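The Quiet End of the Line

At Nillow's container depot in Kullano, the sorting cell starts at six, and by then Booker Mahmoud has already had the guard door open and shut again. He wipes the camera window, runs a thumb along both gripper fingers and writes the arm's hours in a notebook. On the morning we visited, the entry was 2689.

The cell is a Mollah arm on a steel pedestal, bought second-hand and bolted down in October. It picks drink cans one at a time and stands them on a belt for the label reader. Mahmoud, 70, fixed bottling machines for most of his working life and came out of retirement to look after it two days a week.

"The arm's fine," he says. "The arm will outlast me. It's the fingers you've got to watch."

Sugar is the main trouble. Syrup dries on the pads, the pads start to stick, and a can that should be let go upright gets tipped. He cleans them with warm water and a nylon brush, never solvent, and changes them every 13 shifts. The old ones go in an ice cream tub under the bench, sorted by how they wore.

The other job is alignment. A finger that sits a hair low will scrape the belt, and one that sits high pinches the can where the wall is thinnest. Mahmoud sets the height with a feeler gauge, then jogs the arm through 21 test positions with the speed turned right down. It takes him most of a morning -- longer if someone wants to talk.

Before any change goes to the real arm, it is tried on a computer model built by Cladoda, the small firm that writes the cell's software.
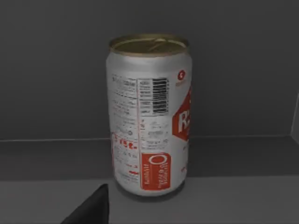

Approach height is the setting Mahmoud argues over most. He likes the fingers to come in low and slow, and the people at Cladoda would like them a little higher and a good deal quicker. In the model you can stop the arm wherever you please, with the dark tip of one finger beside the base of the can and not yet touching it, and look at the gap for as long as you want. The label reader gets its share of attention too. On a can like that one the barcode's bars run across the body, and how the can is turned decides whether the reader gets all of it.

When both sides agree, the new numbers are loaded at the end of a shift and the old ones are kept on a card in the cabinet. Mahmoud has gone back to the card twice.

He was due to finish at noon. At half past he was still at the bench with the left finger in the vice, looking for a burr.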